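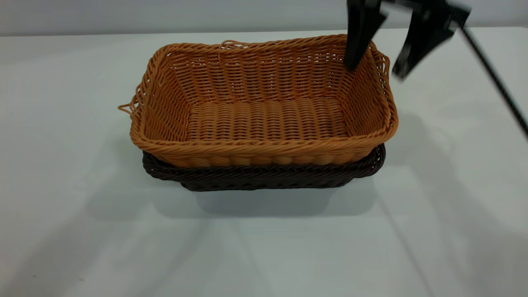
Re: [weavers] Soaking times for willow

On May 27, 2021, Gøran Solheim wrote:
> My brown willow keeps cracking at the corners, even after 3 days in
> the tub. Should I go longer or is it just old stock? I cut it in March.

Hi Gøran,

Three days sounds short to me for bark-on! I give the five-foot rods a full 7 days (cold water, a brick on top) and then wrap them in an old towel overnight. The towel helped my corners more than anything else I tried.

Could you bring a few rods to Løken next time? I'd love to bend one and see. Also, I still have 60 rods of the white stuff if anybody wants them, first come first served, I need the shelf back.

Eilif Hellström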